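Angus Nisbet
1/ Notes on cleaning the upstairs level at Homa. Nine posts, mostly cloths. Laine Lill asked for the procedure in writing and a thread is what she's getting.

2/ Layout first. Wooden floor, dark charcoal table, black curved railing with diagonal bars, desks on the level below. Anything you knock through the railing lands on someone's work. Keep the spray bottle on the inner side of the table.

3/ Cloths are sorted by color. Orange does tables and other dark surfaces. Yellow does fixtures and anything touched by a lot of hands. The colors don't swap mid-shift. If you run out of orange, go down and get more orange.

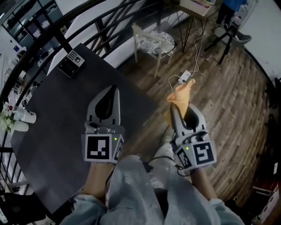

Orange fabric by the dark table, keypad at the far side.

4/ The table is the slow part. Charcoal gray shows lint and dried streaks that a pale top would hide. Damp pass in one direction, then a dry pass at 90 degrees to it. Circular wiping leaves arcs you can read from the stairs when the lights are on.

5/ Keypad: no spray on or near it. The gaps between the buttons hold liquid. Put the spray on the cloth, wring it out, wipe across the buttons, then the reader panel. Petronella Khumalo is handling the remount, so leave it on the table when you're done.

6/ Flowers and pot: lift, wipe underneath, put back. Check for petals after the dry pass. The white pot rolls if it's on its side, so stand it up or move it away from the table edge before you start.

7/ Yellow cloths. Fold to quarters, use one face per fixture, refold. We tried the thicker type from Drustus and went back to the thin ones. The thick type took 11 minutes to rinse clear in the utility sink and was still damp at the start of the next shift. A bunched cloth cleans with its high spots and skips everything else.
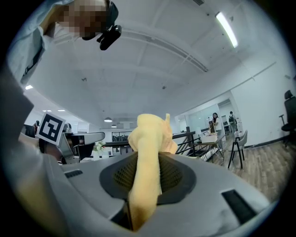

8/ Ceiling level. The beam collects dust along its top side and drops it on the table, so it gets done before the table. Extension pole, dry head only. Stay clear of the fluorescent tube and the small ceiling devices. Raimonds Ramanauskas does those on Thursday with the tube switched off.

9/ Laundry. Orange and yellow go in separate bags, up to 30 to a load, no fabric softener. Softener coats the fibers and the next table comes up smeared. Bags are on the hook by the utility sink, spares on the shelf above. If the spares are down to one pack, message Vaida Mägi with the color.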